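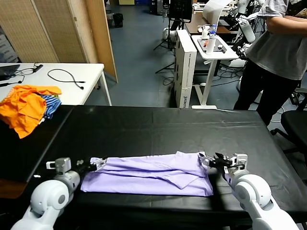 Folding for People Who Own Too Much
Speaker notes, Nirnesmont community evening, 2 minutes over last time so watch the clock

Open with the drawer question. Who has a drawer that only shuts if you push with a hip? Wait for hands. Put mine up.

The Dandell Street laundry takes in 200 shirts on a slow morning. I folded there for two winters and came out with a bad shoulder and strong views on sleeves.

Sleeves first, then. A sleeve is a triangle that wants to be somewhere else. Lay it across the back, turn it down at the shoulder, and press it flat with the side of your hand. If a corner slides out later, go back for it. It will not improve in the drawer.

Long rectangle next. Fold in the sides until the thing is as wide as your drawer divider, and pick it up by both ends at once. One-handed lifting is how you get what my Olstead relatives call a "soft fold," meaning a heap.

[Pause. Somebody will ask about fitted sheets. Say no.]

Surface. Use a table, cleared, waist high. Beds are too soft and the cat is already on it. A dark cover is good for pale clothes, you can see your edges. Slippery covers are fine for sliding a shirt around and terrible for leaving it alone.

The pile. Keep the unfolded stuff at one far corner and don't look at it. I once counted everything in our house that could be folded and got 1,836, including napkins. My family asked me not to do that again.

Stripes: skip if running late. If not, the stripes tell you whether you are straight. They are rarely kind.

Gasser method, one line only: stand the folded pieces on edge like files. Works for T-shirts. For sweaters it works until you take one out.

Ask them to fold one shirt at their seats. Walk around. Do not refold anybody's shirt (see March).

Finish with the hip drawer again, then questions. Chairs need stacking by nine.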